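Thursday

Up at six and on the bus by quarter to seven. Second day of the inquest on the man who died in the cells at Fokell Road. The public seats were nearly full, so I stood at the back until the first break and my knees are paying for it tonight.

The morning went on the custody record. The rules say a check every half hour. The coroner had the sergeant read the entries aloud, and there was a gap of 66 minutes in the middle of the night with nothing written down at all. He said the cell block was short-staffed. The family's barrister asked him the same thing four ways and got the same answer each time.

Lunch on the wall outside, cheese roll, too windy. I read the bundle summary again — 343 pages boiled down to nine — and marked the bits on the door camera.

In the afternoon we had the pathologist, who was clear and quick. Then a long argument between the lawyers about whether the jury should see the old complaints file. The coroner will rule tomorrow. I filled most of a notebook and my writing is poor after three o'clock, so I must type it up before I forget what it says.

The petition for an outside body to look into custody deaths stands at 2000 names, 146 of them from the Gukness estate. I dropped the last sheets through the door at Bataineh's on the way home.

Beans on toast. Bed by ten if I can manage it.

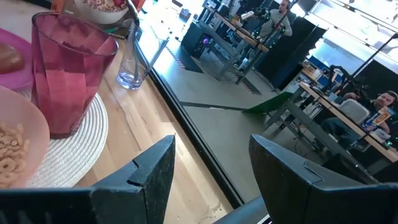
Friday

Coroner ruled the complaints file out. Home early.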